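Spent Tuesday evening sorting out the home office. Posting as I go, mostly so I finish it.

1/ The room is small and does two jobs. It's where I work, and it's where everything goes that has no place in the rest of the apartment. October is when I usually give up and clean it.

2/ Started with paper. Three grocery bags of it, nearly all recycling. Kept the lease, the tax folder and the manual for the Okex printer, which still jams if you load more than 10 sheets.

3/ Next was the shelf. The Brunet boxes I bought last year are the right depth but the lids bow if you stack them. I put the heavy ones on the bottom – tape, batteries, spare bulbs – and left the top ones without lids.
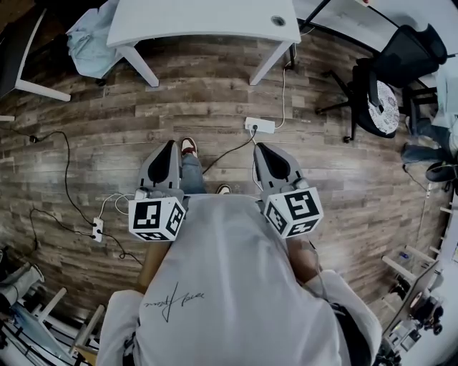

4/ Floors and cords next, the part I put off every time. I measured the wall behind the desk and it's 46 inches from the outlet to the corner, so a cord tray should fit under the top with room left over. The power strips are still down on the planks for now, with black cables running loose across the floor. I want at least one of them up off the ground before I vacuum again. The desk has a round grommet hole near one end of the top and I have never put a single cord through it. That changes this week.

5/ Clothes. There's a light blue one hanging over the end of the desk that has been "going to the laundry" for days. The desk is no longer a place for clothes. I put a hook on the back of the door, a Novine one with the adhesive strip. Will report back on whether it holds.

6/ The chair stays. Mesh back, rolls fine. The round white cushion with the dark pattern stays too, since the seat gets hard after 2 hours without it.

7/ Someone asked about the label maker. It's a Dramix, the basic one. The tape costs more than I'd like but the labels don't peel. I only label the boxes and the plugs. Labeling the plugs is worth it if you have more than one strip.

8/ Stopping at 10 p.m. Left to do: cord tray, vacuum, take the paper down to the bins. The tray is ordered and should get here before the weekend.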